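Market Morning in Halás, or How I Spent My Whole Allowance on Pears

I'd been meaning to get to the Halás growers' fair for ages, and this February I finally made it. Yes, February! I had the same reaction when I first heard. Who holds a produce fair when there's nothing on the trees? But that's when the storage fruit comes out, and the people who come are serious about it. You get apples that have been sitting in somebody's cellar since fall and have turned sweet and a bit winey, and you get to taste every single one.

The bus from Nernico drops you at the bottom of the hill, and it's a steeper walk than the fair's web page lets on. I was there a little before 9 in the morning and the hall doors were already propped open with crates. Entry is 2 dollars, paid into a coffee can. They stamp your hand with a purple pear that took me three days to scrub off.

The hall itself is long and drafty, so keep your coat on. Growers are down the left side, bakers and jam people down the right, and the seed swap is up on the stage. I went left first, which was a mistake if you haven't had breakfast, as tart apples on an empty stomach will catch up with you. The Gralik orchard table had the longest line. They cut everything to order on a big board and hand you a slice on the tip of the knife, and if you make a face they laugh and give you a sweeter one. 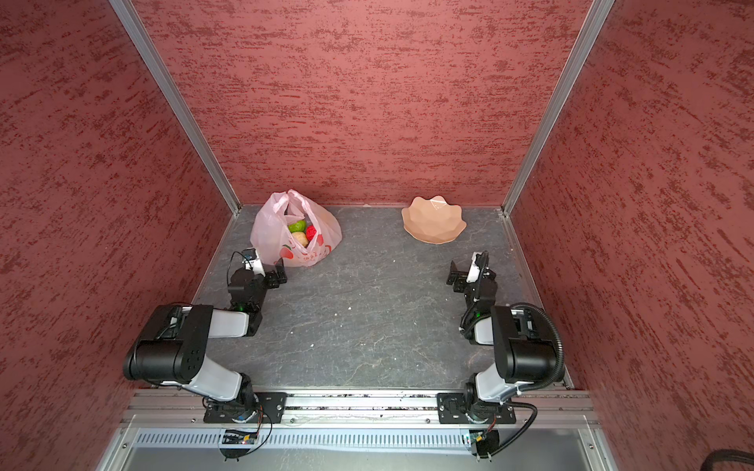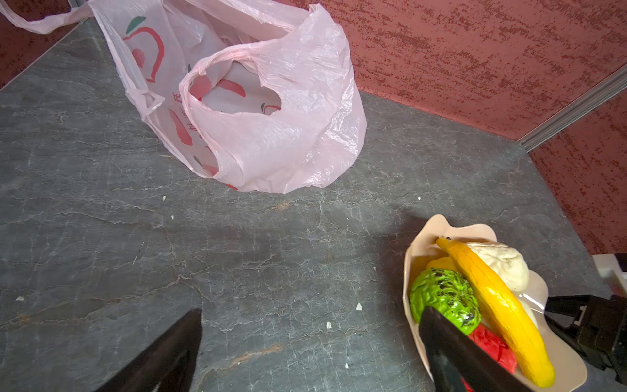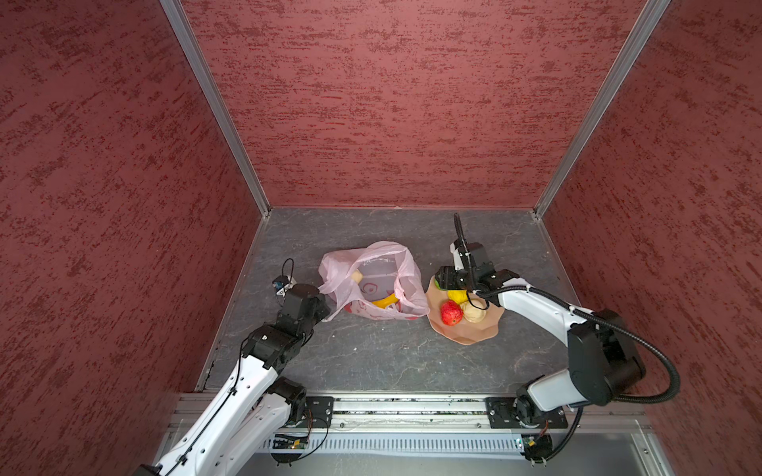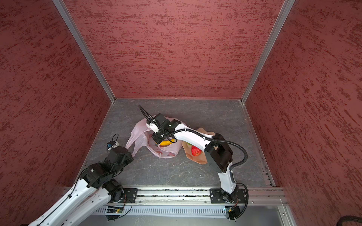 Volume 3, Issue 2

My favorite of the day was a little russet pear with skin like sandpaper. Ugly thing, and so good! I bought way too many. The grower told me to keep them somewhere cold and bring them into the kitchen a couple at a time, and I've mostly been obeying (two went on the way home, on the bus, over a napkin).

Over on the baking side I got a slab of potato bread with caraway that was still warm in the middle, and I ate it standing up next to the radiator with everybody else who'd had the same idea. The jams were a mixed bag. There was a quince one I'd cross the county for, and a carrot one I wouldn't. The cider people from Disuvis were pouring small cups out back under an awning, and that's where the talk got loud. I heard a very heated discussion about pruning and understood maybe half.

At noon there was a grafting demonstration up on the stage, about 30 minutes long, and I'd say it's worth planning your day for. You sit on folding chairs and they pass the cuttings around so you can feel how the two pieces lock together. I've never grafted anything in my life, but I came away with a stick wrapped in tape and instructions to plant it in a bucket until the ground softens up.

Things I'd do differently: bring small bills, bring something sturdier to carry fruit in, and skip the soup. It ran out early and the second batch was mainly water. The restrooms are across the yard, and the yard was all mud.

The last bus back leaves at 4, and it fills up fast with people and their crates, so get down the hill early if you want a seat. I stood the whole way with my stick.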